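Guest house group Otine puts the small jobs first with new room-care guide

For release: 2025-11-18

Otine, the family-run guest house group, has published a free guide to looking after the parts of a bedroom and bathroom that everyday cleaning tends to pass over. The Small Things Guide covers waste bins, skirting boards, towel edges, worktop corners and the strip of carpet beside the furniture, and it is open to anyone who wants to use it, from hotel housekeepers to people with one spare room and relatives on the way.

The guide was written by Kamala Namboodiri, head of housekeeping at Otine, with Ajith Thevar, who trains new room staff at the group's largest house, Sengar. They began in April by asking guests what they noticed first on walking into a room. Beds and windows came up, as expected, but so did the bin, again and again.

"I was delighted when I read the answers," said Namboodiri. "I have been going on about bins for years! People empty them and put them straight back, and the outside never gets a thought. It takes a soft cloth and half a minute, and the whole corner of the room looks cared for." 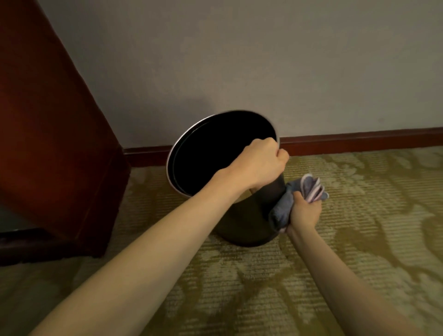

The section on bins is the longest in the guide, at six pages. It asks staff to empty the bin first, take out the liner and then work from the rim downwards, keeping one hand on the bin so that it doesn't slide about. Dark matt finishes get their own page, as they show chalk, hand cream and powder far more readily than shiny ones do. The advice is to fold the cloth into a pad, turn it to a clean side often and go gently — hard rubbing can leave a dull patch that stays for good.

Metal rims should be wiped last, with a dry part of the cloth. There is a note on bases too, and on checking the carpet underneath before the bin goes back against the wall.

"Lay it on its side if you need to," said Thevar. "New starters often try to do the job standing up, at arm's length. Get down to it, turn it as you go and you'll see marks you would have missed. I still find it very satisfying, and I have done a great many bins."

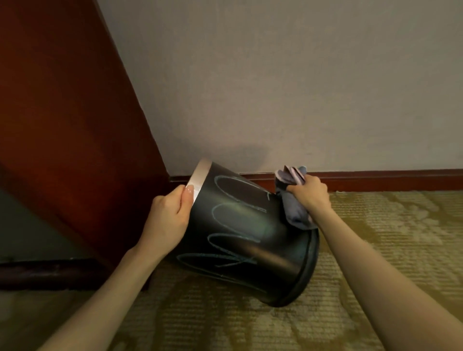
From there the guide moves on to skirting boards and polished wood, with plain advice on dust, scuffs and the gap at the foot of a wardrobe. The bathroom pages follow. They deal with splashbacks, the rounded front edges of stone worktops and the smears that only show when the light is on.

Towels close the guide. Namboodiri is particularly fond of this part and has set out 13 ways of folding and pairing them, some for a shelf, some for a rail and some for the end of a bed. She recommends putting two colours together where a room is otherwise quiet, with the larger towel folded thick as a base and the smaller one laid over it. Hanging loops can be tucked in or left out, as long as the whole room matches.
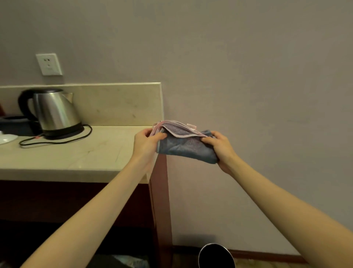
A pale pink towel folded over a dusty blue one, beside a marble worktop.

An early version was tried out by 300 readers, among them Divya Venkataraman, who lets two rooms above her bakery.

"I read it in one sitting and then went upstairs and did the bins," she said. "It's friendly and it's clear, and the towel pages are lovely."

Otine has printed 2750 copies, which will be sent free of charge to guest houses and small hotels on request. A version to read on screen is also available. Kai-wen Peng, who edited the guide, is collecting tips from readers for a second edition and would especially like to hear about wicker.

Press contact: Villads Kragh, Otine press office. Review copies and interviews with Kamala Namboodiri can be arranged through the office.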